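Clothing bank scheme promises "no more waste" in Dondotley, but the sums are thin

Households in Dondotley are to get a new doorstep collection for unwanted clothes from July, under a deal between the district council and the recycling firm Todura.

The council says the service will be free, simple and "the end of textile waste in the town". The first two are easy enough to believe.

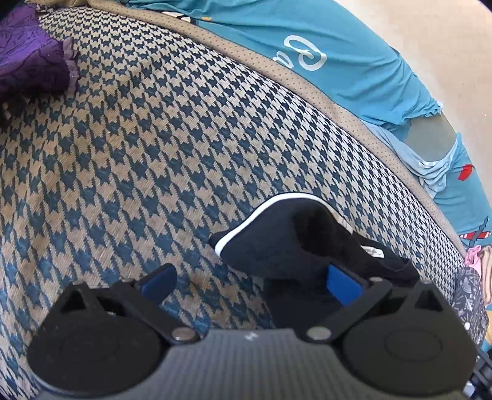
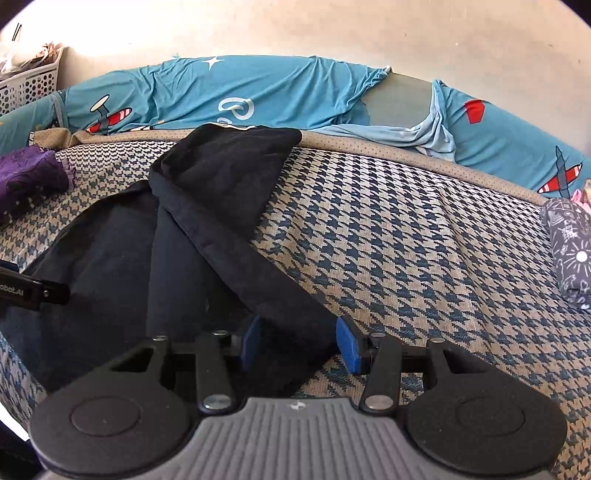 Black clothing on a houndstooth cover.

Under the plan, 275 homes in the Ponalley estate will be given a purple sack and asked to leave it out once a month, by 7 a.m. If the trial goes well, the rest of the town will follow. The council has not said what "well" means. A four-page briefing note sets no target for the weight of clothing collected, and none for how much of it ends up being worn again.

Todura says everything it picks up will be "given a second life". Asked what that covers, the firm said it includes resale, export, and shredding for mattress filling and industrial wipes. It would not give a split between them, calling the figures commercially sensitive. A jumper turned into a garage rag has had a second life of a sort, though perhaps not the one residents will have in mind when they fold it into the bag.

There is also the matter of what was here before. Dondotley had 11 clothing banks until last year, most of them in supermarket car parks and beside the library. It now has 2. The council blamed fly-tipping and the cost of emptying them, and said at the time that the closures would have "no effect on recycling rates". The same department now says a lack of places to drop off clothes is one of the main reasons a doorstep service is needed.

Charity shops on Zwane Street are wary. One shop manager said the better donations already go to selling apps, and that a free collection from the door would take much of what is left. "People will put the good coat in with the old socks because it's easier," she said. "Then we don't see the coat." The council said it had "engaged with the sector". Two of the four shops on the street said they first heard of the scheme from a leaflet.

The leaflet itself quotes a survey in which a large majority of residents backed doorstep collection. The survey had 171 replies. It asked whether people would use a free service that helped the planet, which is a hard thing to say no to. It did not ask whether they would like the old banks back, or whether they would prefer their clothes to go to a local shop.

None of this makes the trial a bad idea. Plenty of people have no car, and a bin bag of clothes is an awkward thing to take on a bus. A monthly sack may well catch things that now go out with the rubbish. But the claim being made is much bigger than that, and so far there is nothing published to back it up.

A council spokesman said results would be shared "in due course" and that residents should be "excited to take part". He could not say whether the contract obliges Todura to report where the clothes go.

Sacks will be delivered to Ponalley homes before the first collection. Shoes, duvets and pillows will not be accepted.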